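# 社区成人中文读写项目 进展报告

致:Vasten基金会项目部
报告人:Pallavi Uniyal
日期:2025年1月9日

尊敬的各位同事:

这是我们向贵基金会提交的第二份进展报告,内容从十月开始,到上年年底为止。中文不是我的母语,报告的初稿由我自己写,教学部分的数字由Pallavi Vishwakarma核对过。如有表达不清楚的地方,请来信告诉我,我会补充说明。

## 一、项目现在的情况

项目在Zullgate和Nishad两个地点上课。Zullgate的教室在图书馆二楼,Nishad的教室是向当地小学借用的,只能在放学以后使用。本期登记的学员一共257人,大部分是在本地工作的外国家属和餐饮、清洁、护理行业的员工。他们多数会说一些中文,但是看不懂通知、合同和药品说明,填写表格的时候需要孩子或者同事帮忙。

我们按照入学测试把学员分成三个程度。初级班从拼音和常用字开始,中级班读短通知和短信,高级班读租房合同、工资单和医院的书面材料。每个班最多收20人,超过的学员进入等候名单。现在初级班的等候名单最长,高级班还有空位。

上一份报告里,我们曾经计划三个程度使用同一套课本。试用以后,教师们认为这套课本对初级学员太快,对高级学员又太像小学语文。所以从本期开始,初级班继续使用课本,中级班和高级班改用教师自己编写的材料。

## 二、教学工作

本期一共完成1062个课时。原计划比这个数字略高,差别主要来自Nishad教室在小学考试期间不能使用。缺少的课时已经安排在春季补上,不需要增加费用。

教师自编材料的工作量比我们估计的大。一篇关于退租押金的课文,从选题到定稿改了很多次:先是法律用语太难,后来改得太简单,学员读完还是看不懂真正的合同。最后我们采用的办法是保留合同原句,在旁边用简单的句子解释,课后再让学员自己找出付款日期、金额和双方的责任。高级班的学员对这种形式反应比较好,有几位把自己的合同带到课堂上来问。

书写方面,我们减少了抄写,增加了填表练习。学员最需要写的是姓名、地址、职业、紧急联系人和病史。初级班有的学员写自己的地址还是很慢,特别是“镇”“巷”“楼”这些字。教师建议每次课的最初15分钟固定用来写个人信息,这个做法从十一月起在两个地点都实行了。

“描述房间”是中级班的一个口语和写作单元。学员先学家具和方位的词,例如沙发、上面、旁边、右边,再看图写几句话。这个单元对租房和报修都有用,学员学完以后,可以给房东写一条简单的短信,说明哪里坏了。
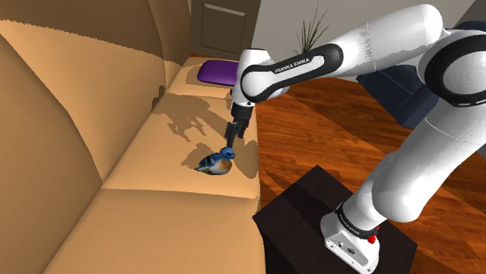 图1 看图写话:米色沙发与机械臂

写作的结果差别很大。有的学员只写单词,有的可以写出完整的一段。教师批改的时候先看意思能不能明白,然后才看错字。最常见的问题是把“在沙发上面”写成“在上面沙发”,还有“左”和“右”两个字混淆。教师把这些错误整理成一页练习,放在下一个单元的开头。

我个人对方位词的困难很有体会。在我的母语里,表示方位的词放的位置和中文不一样,我学中文的时候也用了很长时间才习惯。

## 三、学员的出勤和进步

出勤情况两个地点不同。Zullgate比较稳定,Nishad在年底明显下降。我们给缺课的学员打了电话,主要原因是餐馆年底加班,其次是孩子生病和天气。也有学员说,初级班的内容对他已经太容易。对这样的学员,我们重新做了测试,符合条件的直接转到中级班。

期末测试采用和入学测试相同的形式,包括读一则通知、填一张表和写一条短信。我们比较了参加过两次测试的学员的结果。填表的进步最明显,特别是日期和地址。读通知的进步中等。写短信的进步比较小,中级班的学员能写的句子多了,但是语气还常常不合适,例如给房东的短信写得像命令。下一期的材料里会加入请求和感谢的固定说法。

需要说明,没有参加期末测试的学员,很多就是缺课多的学员,所以上面的结果可能比全体学员的真实情况好一些。我们希望贵基金会在使用这些结果的时候考虑到这一点。

## 四、经费使用

本期支出在预算之内。教师课时费是最大的一项,和计划基本一致。教材印刷费高于计划,原因是自编材料需要先印试用本,修改后再印一次。场地费低于计划,小学没有收取冬季的取暖费用。我们申请把场地费的剩余部分转到印刷费,总额不变。详细的账目表在附件一。

在线练习平台Pladudeo的年费已经支付。学员在手机上使用它复习生字,使用率初级班较高,高级班较低。高级班的教师觉得平台上的阅读内容和他们的课文没有联系。我们已经向平台方面询问能不能上传自己的课文,现在还在等待答复。如果不能上传,我们建议下一年只为初级班和中级班购买。

## 五、遇到的困难

1. 教师不足。Nishad的一位中级班教师在十二月搬家离开,她的班暂时和另一个班合并上课。合并以后人数偏多,口语练习的时间减少了。招聘通知已经发出,收到两份申请。
2. 学员带孩子来上课。Zullgate图书馆允许孩子在儿童区等候,Nishad没有这样的地方。有些母亲因此不能上晚上的课。
3. 程度差别。同一个班里,有的学员在自己的国家上过大学,有的只读过几年小学。现在的分班只看中文水平,没有考虑学习的习惯。

## 六、下一期的计划

- 补上Nishad缺少的课时,并恢复中级班的两个班。
- 完成高级班“工资单”和“看病”两个单元的定稿,把中级班的短信单元改写一次。
- 和小学商量,在上课的时间多借一间教室给孩子使用。
- 在春季招生的时候加一张简短的问卷,了解学员以前的学习经历。

请贵基金会对以下两件事给予答复:第一,场地费剩余部分转为印刷费是否可以;第二,如果小学同意多借一间教室,看护人员的费用能不能从教师课时费中支出。第二件事最好在春季招生开始以前确定,我们要把它写进招生通知。

感谢贵基金会一直以来的支持。

Pallavi Uniyal
项目负责人

附件一:本期账目表
附件二:期末测试结果(按班级)
附件三:高级班“退租押金”单元课文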